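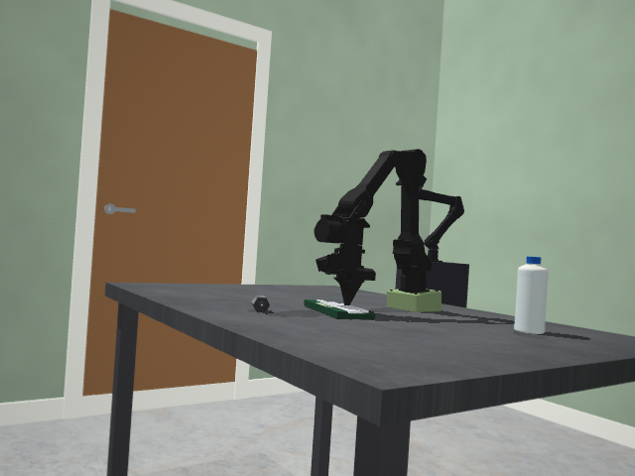
# Chapter 7: Build It Twice

By now you have an arm on the bench, or most of one. The joints turn, the wiring is tucked in, and the gripper opens when you ask it to. You are probably itching to let it loose on something! Good. In this chapter you will – but you'll build the whole workbench in software first, and let the arm make its early mistakes there.

A simulated bench costs you one evening. You measure your table, your base block and the reach of each link, type the numbers in, and the arm stands up on the screen and moves. The first time I did this, in the shared shop at Grurkbridge, I stayed until they turned off the heat. I had mounted my elbow joint backwards in the model, and I found out without cracking a single bracket.

We will use the Pamora project from Chapter 5, with the same arm and the same joint limits. Your practice bench needs only a few things on it:

- a flat green board with a row of small white pieces
- a black hex nut
- a white bottle with a blue cap

They make a nice mix. The nut is small and low, and the bottle is tall enough to get in the way of a careless swing. The board asks for patience. Bring the closed fingertips down over it slowly, stop short of the surface, and read the joint angles off the screen. Write them down. You will want them in Section 7.3, when we compare the model with the real arm.

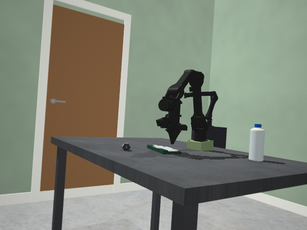
Nam-gil Kwon wrote to me after trying an early draft of these pages: "I spent more time on the table than on the arm, and I'm glad I did. My real bench leans a little toward the window. Once I put that lean into the model, the two arms finally agreed."

Keep that in mind as you measure. Check the tabletop with a level before you touch the links, and note which way it tips.

## 7.1 Measuring your bench

You need a tape measure, a level and a pencil. Start at the base block, and take every distance from its center.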